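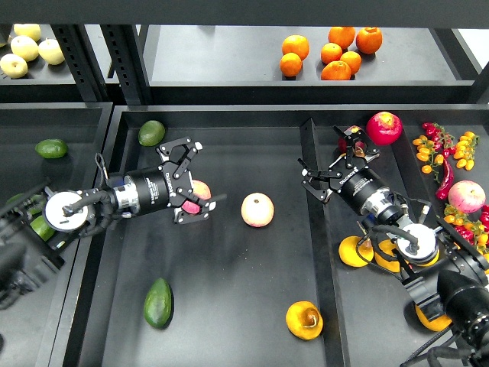 Section 4. Setting Up Your First Grant Round

Welcome to the fun part! By the end of this section you will have a live application page in Vemell, ready for the painters, choirs, puppet makers and dance groups in your town to find. Set aside an afternoon the first time — it goes much faster after that.

Before you start

You need a Program Lead login and your approved budget code. If your city keeps its budget codes in Lelau, connect it first (see Section 2).

Create the round

1. From the Home screen, open Rounds and choose New Round.
2. Type a name that applicants will understand. "Neighborhood Murals" works better than a fund number.
3. Pick a funding stream. The Sangkhawat stream is for festivals and public events, and the Jidby stream is for single artists and small groups.
4. Enter the top award in whole dollars. The starting value is 900. You can raise it to 1,000 without a second sign-off.
5. Set the opening and closing dates, then press Save Draft.

Note: Rounds saved before 19/10/2023 use the old date picker. Open the round and press Update once to bring them over.

Caution: You can't switch the funding stream after the first application comes in. Check it twice!

Build the application form

6. Open the Form tab and drag in the questions you want. Short forms get finished, so start with the Basic set and add to it only if your reviewers ask.
7. Turn on Work Samples if you'd like applicants to send pictures or sound files. We love this feature — reviewers get to see and hear the work right next to the budget.
8. Add a cover picture for the public page. Wide pictures fit best.

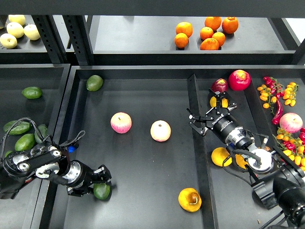

Figure 4-2. Pears and tangerines on the upper shelf, produce tray below.

9. Press Preview and read the page on a phone as well as a computer.

Invite reviewers

10. Go to People, choose Add Reviewer, and enter an email address. Each application needs at least 2 reviewers before scores will show.
11. Tick Hide Names if you want blind scoring.

Note: Error 579 means the reviewer already has an applicant account under that email. Write to Fionnuala Doherty on the help desk and she'll merge the two.

Go live

12. Press Publish. The page opens at midnight on your start date.

Caution: Publishing sends an alert to everyone on your arts mailing list. To skip it, clear the Send Alert box first.

Scoring and award letters are covered in Section 5.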